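Fillard Woven Basket, Rectangular

The Fillard is a low, open basket with a braided rim and sloping sides. It is made for shelves, counters and dining tables, and is sold singly or in packs of 16 for cafes and shops.

The weave is a synthetic strand that wipes clean with a damp cloth and mild soap. Do not put it in the oven or leave it against a radiator. The basket holds its shape when stacked, and the angled sides let several nest in the space of one.

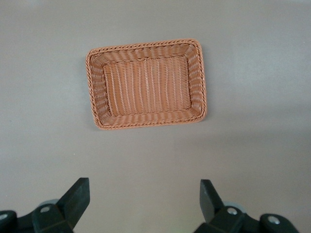 Bread should go on a liner or napkin. Cotton liners are sold separately in cream and navy and can be machine washed at 30 degrees. Order the liner marked Fillard, as the Sevwood liner is cut for a round basket and will bunch at the corners.

Specifications
Shape: rectangular, rounded corners
Rim: braided
Stackable: yes
Dishwasher: no
Pack sizes: 1, 16
Trade carton: 200

Delivery
Single baskets ship the next working day. Trade cartons come direct from the Trarnik warehouse and need a ground-floor drop-off. Orders placed on Sunday are packed on Monday morning.

Returns
Unused baskets can be sent back within 60 days. Liners can be returned only in their sealed bag.

For trade pricing or mixed cartons, contact Zarmeena Pirzada at the sales desk.

Also in this range: Sevwood Round Basket, Siddiqui Tray with Handles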